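Re: [handheld-grippers] Tukness kit, is it worth the price?
10 Oct 2019

> We are thinking to order the Tukness hand-held gripper kit for our lab in Ďurica. Did somebody use it for soft objects? The seller's page shows only blocks and cups. Also, do the cables disturb you?

Hello,

We have had 2 kits from Tukness since January, so I can answer a part of this. We paid 1062 euros for one kit, with shipping. A kit is two grippers, one for each hand, with the marker cubes already mounted.

For soft objects I am quite satisfied. The jaws are long and narrow, and they hold the edge of a towel well if you take a small fold of it. We have recorded more than 50 towel tasks, and I would trust the kit for this work.

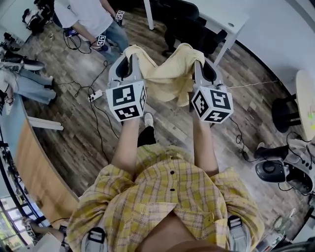
The weak point for me is tracking. When both hands come close together, one cube can hide the other from the camera, and then the pose jumps. We ask people to keep the printed sides turned up, and it helps. I did not find this in the manual.

About the cables: yes, they disturb. With several people working in one room, the floor fills up quickly, and you should plan where the power strip goes before you begin. Watance sells a similar kit with batteries, but I have not tried it. Maybe the group in Jivamholm can say more, they wrote here that they ordered one.

If you want, I can send you our calibration notes off the list.

Best regards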